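손 그리퍼로 하는 침대 위 물건 정리: Sima 대여 키트 사용 요령

살림 메모 > 도구와 기기 > 대여품 써 보기

Sima는 Sundo에서 빌려주는 가정용 녹화 키트다. 손에 쥐고 쓰는 그리퍼로 집 안 물건을 집고 옮기면 그 동작이 기록되고, 기록은 로봇에게 정리 작업을 가르치는 자료로 쓰인다. 빌리는 사람은 작업 목록을 받아 집에서 녹화하고, 통과된 건수만큼 대여료를 돌려받는다. 나는 Duststead 지점에서 키트를 받아 3월 한 달 동안 썼고, 제출한 녹화는 173건이다. 설명서에는 장치를 켜고 끄는 법은 자세히 나오지만 침대나 식탁을 어떻게 준비해야 하는지는 짧게만 나온다. 그래서 준비와 정리 쪽을 위주로 적는다.

작업할 자리 고르기

처음에는 식탁에서 했다. 높이는 편했지만 병이 자꾸 굴러서 바닥으로 떨어졌다. 침대로 옮기고 나서는 떨어뜨려도 물건이 깨지지 않았고 소리도 나지 않았다. 대신 매트리스가 푹신해서 물건이 기울어 선다. 키가 큰 병은 세워 두는 작업에서 잘 넘어지니 목록에 '세우기'가 있으면 그것만 식탁에서 하는 편이 낫다.

침대에서 할 때는 시트 한 장을 따로 정해 둔다. 자는 시트를 그대로 쓰면 병 바닥에 묻은 것이 옮겨 묻는다. 나는 헌 시트를 이불 앞쪽에 깔고, 두꺼운 이불은 뒤와 벽 쪽으로 밀어 놓았다. 이불이 낮은 턱 구실을 해서 굴러간 물건이 거기서 멈춘다.

시트 무늬는 상관없다고 안내문에 적혀 있다. 무늬 있는 시트로 낸 녹화도 통과됐다. 다만 작은 물건이 무늬 위에 놓이면 내 눈에도 잘 안 보여서 집는 위치를 놓치는 일이 생긴다. 작은 물건은 무늬가 비어 있는 곳에 놓는다.

시트 주름은 다 펴지 않아도 된다. 큰 주름만 손바닥으로 한 번 쓸어 낸다. 모서리를 매트리스 밑으로 밀어 넣어 두면 물건을 집을 때 천이 딸려 올라오지 않는다. 고무줄 시트라면 이 과정이 필요 없다.

물건 고르기

같은 종류만 모아 놓으면 반려가 많다. 목록에도 재질과 모양을 섞으라고 되어 있다. 내가 쓴 조합은 화장품 병, 튜브, 납작한 봉지, 뜨개로 된 작은 장난감, 뚜껑 있는 통이었다. 집에 있는 것으로 충분하고 새로 살 것은 없다.

빼야 할 것도 있다.

뚜껑이 헐거운 병. 기울이면 샌다. 시작 전에 전부 한 번씩 잠근다.
유리로 된 얇은 용기. 패드가 부드러워 보여도 조이는 힘은 꽤 세다.
이름, 주소, 처방 내용이 적힌 약 봉투. 개인정보 때문에 반려된다.
올이 잘 풀리는 손뜨개 중 아끼는 것. 실이 패드 홈에 걸린다.
반려동물이 지금 쓰는 장난감. 침이 묻어 있으면 패드가 미끄럽고 나중에 닦을 일이 는다.

겉이 보풀거리는 천이나 털실로 싸인 병은 의외로 쓸모가 있다. 매끈한 병보다 잘 잡히고, 목록의 '부드러운 겉면' 항목으로 낼 수 있다.

병 집기

누운 병은 길이 방향을 먼저 본다. 그리퍼가 들어가는 방향과 병이 나란하면 손가락 사이로 병 허리를 물 수 있다. 비스듬하면 손목을 그만큼 돌려서 맞춘다. 몸을 옮기는 것보다 손목을 돌리는 쪽이 빠르지만, 손목이 많이 꺾이면 몸을 옮기는 것이 맞다. 꺾인 채로 여러 번 집으면 다음 날 아프다.

뚜껑 쪽을 물면 들어 올릴 때 병이 돈다. 내용물이 많이 든 병일수록 심하다. 몸통에서 바닥 쪽으로 조금 내려간 곳을 문다. 조이기 전에 손을 잠깐 멈추고, 패드 양쪽이 병에 같이 닿는지 본다.

옆에 다른 물건이 붙어 있으면 같이 딸려 온다. 늘어진 실이나 끈이 특히 그렇다. 집을 물건 주변에 그리퍼 손가락 하나가 들어갈 틈을 남겨 둔다.
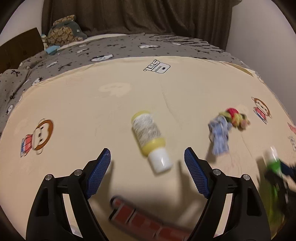 Embla Öberg: 저는 Lindton 지점에서 같은 키트를 빌렸는데 병보다 뜨개 장난감이 훨씬 어려웠어요. 위에서 바로 누르면 납작해지기만 하고 안 집혀요. 옆에서 살짝 밀어 모은 다음 가장 두꺼운 데를 무니까 됐습니다. 그리고 빨리 움직인 녹화는 흔들림 때문에 여러 건 반려됐어요. 들어가기 전에 한 박자 쉬라는 말은 설명서 첫 장에 있어야 한다고 봅니다.

댓글에 나온 방법을 따라 해 봤고 나도 그쪽이 나았다. 부드러운 물건은 속이 찬 부분을 찾아서 문다. 늘어진 실만 물면 들리기는 해도 옮기는 동안 흔들려서 내려놓을 자리를 맞추기 어렵다.

속도

평소 손으로 치우는 속도로 하면 너무 빠르다. 나는 첫 주에 낸 것 중 반려 사유 대부분이 '흔들림'이었다. 손을 뻗고, 멈추고, 조이고, 멈추고, 드는 식으로 나누었더니 줄었다. 멈추는 시간은 길 필요가 없고 숨 한 번이면 된다.

녹화 한 건의 상한은 8분이다. 상한을 채울 필요는 없다. 물건 몇 개를 옮기고 끝낸 짧은 녹화가 통과도 잘 되고, 실패했을 때 버리는 시간도 적다.

다음 녹화로 넘어가기 전에는 물건 배치를 바꾼다. 같은 자리에서 시작한 녹화가 이어지면 뒤의 것은 중복으로 처리된다. 시트 위에서 대충 굴려 흩어 놓으면 충분하다.

조명과 커튼

낮에 커튼을 열어 두면 구름이 지날 때마다 밝기가 바뀐다. 커튼을 닫고 천장등을 켜는 편이 고르다. 스탠드 하나만 켜면 그리퍼 그림자가 물건 위로 짙게 떨어진다. 스탠드를 쓰려면 천장등과 같이 켠다.

금속 통과 광택 있는 병은 등을 그대로 반사한다. 자리를 조금 옮기거나 방향을 돌려 보고, 그래도 번쩍이면 그 물건은 다른 시간에 쓴다.

방 안 정리는 침대 주변만 해도 된다. 배경에 책이나 상자가 보인다고 반려된 적은 없다. 가족사진, 우편물, 켜져 있는 화면은 치운다. 거울도 돌려놓거나 천으로 덮는다.

통과 납작한 물건

둥근 통은 옆면을 양쪽에서 문다. 옆면에 골이 있는 통은 잘 잡히고 매끈한 통은 미끄러진다. 매끈한 통은 패드와 통을 마른 천으로 닦고 나서 하면 차이가 난다. 손에 로션을 바른 직후에 물건을 배치하면 병과 통에 다 묻으니 순서를 바꾼다.

통을 너무 위쪽에서 물면 뚜껑만 들린다. 뚜껑이 돌려 잠그는 것인지 눌러 닫는 것인지 미리 확인한다. 눌러 닫는 뚜껑은 테이프를 조금 붙여 두어도 되는데, 테이프가 패드에 닿지 않는 쪽이어야 한다.

납작한 봉지는 가운데를 물 수 없다. 한쪽 모서리를 접어 세워 두거나 시트 주름 위에 걸쳐 놓으면 틈이 생긴다. 침대에서는 한쪽 손가락으로 매트리스를 조금 누르면서 봉지 밑으로 들어가는 방법도 된다. 딱딱한 식탁에서는 안 되는 방법이다.

튜브는 가득 찬 것과 거의 빈 것이 전혀 다르게 움직인다. 가득 찬 튜브는 세게 조이면 뚜껑 쪽으로 내용물이 몰린다. 반쯤 쓴 튜브가 가장 다루기 쉬웠다.

두 손으로 하기

그리퍼를 양손에 하나씩 드는 작업은 따로 목록이 있고 돌려받는 금액도 더 많다. 한 손 작업에 익숙해진 다음에 시작하는 것을 권한다. 나는 둘째 주에 시작했는데 그때도 일렀다.

한쪽이 물건을 들고 있는 동안 다른 쪽이 다음 물건을 집는 순서로 한다. 양쪽을 동시에 뻗으면 시선이 갈라져서 둘 다 빗나간다. 먼저 집은 쪽은 옆으로 조금 빼 두고 움직이지 않는다. 병을 들고 있으면 기울지 않게 신경이 쓰이므로 가벼운 물건을 먼저 드는 쪽이 편하다.

그리퍼 두 개가 부딪치지 않게 물건 사이 간격을 한 손 작업 때보다 넓게 둔다. 부딪쳤다고 바로 고장 나지는 않지만 반납할 때 긁힌 자국을 본다.

침대 높이가 낮으면 허리를 굽히게 된다. 무릎을 꿇고 방석을 받치거나 낮은 의자에 앉는다. 나는 녹화를 몇 건 하고 나면 10분씩 쉬었다. 그리퍼 무게가 손끝 쪽에 실려서 팔뚝이 먼저 지친다. 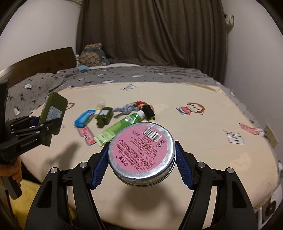

패드가 더러워지면 물로 씻어도 되는가?

물에 담그거나 수도에 대고 씻지 않는다. 미지근한 물에 적셔 꼭 짠 천으로 닦고, 홈에 낀 것은 부드러운 칫솔로 턴 뒤 그늘에서 말린다. 알코올 솜은 Sundo 안내문에서 쓰지 말라고 한다.

닦는 때와 보관

패드에는 촘촘한 홈이 있어서 보풀과 실이 잘 낀다. 털실로 된 물건을 쓴 날은 끝나고 바로 본다. 그냥 두면 다음 날 병을 잡을 때 미끄럽다. 긴 실은 잡아당기지 말고 작은 가위로 끊어 양쪽으로 나누어 뺀다.

나사 둘레에는 먼지가 모인다. 마른 붓으로 턴다. 나사를 조이거나 푸는 것은 대여 조건에 어긋나니 헐거워진 것 같으면 지점에 연락한다. 나는 한 번 연락했고 다음 날 교환품을 받았다.

보관은 받은 상자에 그대로 한다. 손가락을 완전히 다문 채로 오래 두면 패드가 눌린다. 조금 벌려서 사이에 마른 천을 끼워 둔다. 난방기 옆과 햇빛 드는 창가는 피한다.

시트는 작업이 끝날 때마다 걷어서 턴다. 병에서 샌 것이 있으면 그 자리에 주방 세제를 한 방울 묻혀 문지르고 찬물로 헹군 다음 세탁기에 넣는다. 기름기 있는 화장품은 더운물보다 세제를 먼저 쓰는 것이 중요하다. 오래된 얼룩은 잘 안 빠진다. 작업용 시트를 따로 두면 신경 쓸 일이 없다.

파일 올리기

녹화는 그날 올리는 것이 좋다. 며칠 모으면 반려 사유를 늦게 알게 되고, 같은 실수를 한 녹화가 그만큼 쌓인다. 우리 집은 저녁에 인터넷이 느려서 자기 전에 걸어 두고 아침에 확인했다. 중간에 끊기면 처음부터 다시 올라간다. 이 점은 고쳤으면 한다.

올리기 전에 첫 부분과 끝부분만 돌려 본다. 집 안 사람의 얼굴이나 목소리가 들어간 것은 지운다. 문 앞에 종이 한 장 붙여 두니 녹화 중에 들어오는 일이 없어졌다.

대여료와 반려

보증금은 2,000크로나이고 반납 검사가 끝나면 돌려준다. 대여료는 통과 건수에 따라 줄어든다. 나는 한 달치를 거의 다 돌려받았고 남는 돈은 없었다. 수입을 기대하고 빌릴 물건은 아니다. 집에 있는 시간이 길고 이런 기기에 관심이 있으면 해 볼 만하다.

반려 사유는 짧은 단어로만 온다. '흔들림', '가림', '중복' 정도이고 어느 순간이 문제인지는 나오지 않는다. 지점에 물으면 답이 오지만 사흘이 걸린 적도 있다. '가림'은 대부분 팔이나 소매가 물건 앞을 지나간 경우였다. 소매를 걷고 머리를 묶으면 줄어든다.

설명서 번역도 고르지 않다. '쥐기'와 '누르기'가 섞여 쓰인 곳이 있어서 그림을 보고 판단해야 한다.

반납 전 확인

패드에 실이나 보풀이 남아 있는지 본다.
그리퍼를 여러 번 여닫아 걸리는 데가 없는지 본다.
충전 케이블은 상자 뚜껑 안쪽 주머니에 넣는다. 본체 밑에 깔면 눌려서 꺾인다.
작업 목록 종이는 돌려줄 필요가 없다.
상자를 봉하기 전에 안을 찍어 둔다. 보증금 이야기가 나올 때 쓴다.

Duststead 지점 반납 창구는 오후 4시에 닫는다. 점심 직후에는 줄이 길었다.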